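Wirnport Household Scene Pack for Arm Simulation
Ready-made living room scenes and pick-and-place tasks for tabletop robot arms

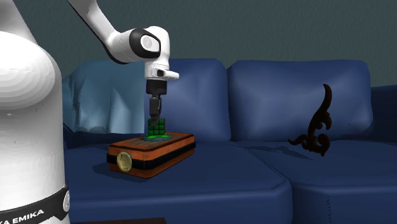
The Household Scene Pack is a set of simulated rooms, furniture and small objects for teams who train or test robot arms in software before they run them on hardware. It is made by Wirnport and sold through Plornholm. The pack works as an add-on to the Hinex simulator and needs a current Hinex license.

Most scene sets start from a flat table with blocks on it. We wanted surfaces that people have at home: sofa seats, the tops of boxes, low shelves, kitchen counters. A box on a seat cushion gives the arm a raised target with soft furniture close by, and a planner tuned only on tables will often pick a bad approach there.

What is in the pack

Base rooms: 6 (living room, kitchen, bedroom, hallway, office, laundry)
Objects: 500, all with collision meshes and mass values
Task templates: 40
Lighting presets: 9
Arm model: Franka Emika arm with parallel gripper
Wall, floor and upholstery colors can be changed per scene

The object library runs from plain cubes and cans to awkward shapes such as carved ornaments and scrollwork. The awkward ones can be left in a scene as distractors or set as the item to be picked. Every object can be placed on any surface marked as a support, including the top of another object.

Tasks

Each template sets a start state, an object, a target and a success check. Pick, place, stack, push and clear are covered. Target areas can be drawn as a colored patch on the surface, which helps when you are watching a run by eye. The patch has no collision shape, and it can be turned off so that it does not show up in camera output used for training.

Success checks look at object position, object tilt and whether the gripper has let go. Limits for all of these are in a text file next to the template. The defaults are fairly tight – loosen them first if a new policy fails everything.

Cushions and cloth

Seat cushions are rigid by default. A soft version is included for the living room and bedroom, but it slows the simulation a good deal and we suggest it only for final checks. Draped fabric is visual only in this release. The gripper will pass through it.

Requirements

Hinex, with the contact module installed
A graphics card with ray tracing support if you want the full lighting presets
About 40 GB of free disk space

The pack runs without a display for batch jobs. Depth and segmentation output come from Hinex itself and work with all the rooms.

Changes in the September 2020 release

Puzzle-pattern cubes added in several colors
Box lids now have their own friction value, separate from the sides
Fixed a fault where the fingers jittered on contact with small cubes
Arm base can be moved closer to low furniture without a warning
Office room: desk drawer handles now have the correct collision shape

Scenes saved with the March release will load, but box friction has to be set again by hand.

Licensing

A single license covers one lab or one work group at one site. Teaching licenses are limited to course use. Rendered images may be used in papers and reports; the source meshes may not be passed on.

Custom rooms can be ordered separately. Send a floor plan and a list of the objects you need, and Plornholm will reply with a quote. Conversion of rooms built with the older McGrath scene editor is also offered, as long as the original project files are available.

Delivery is by download. A license key is sent by email after the order has been confirmed.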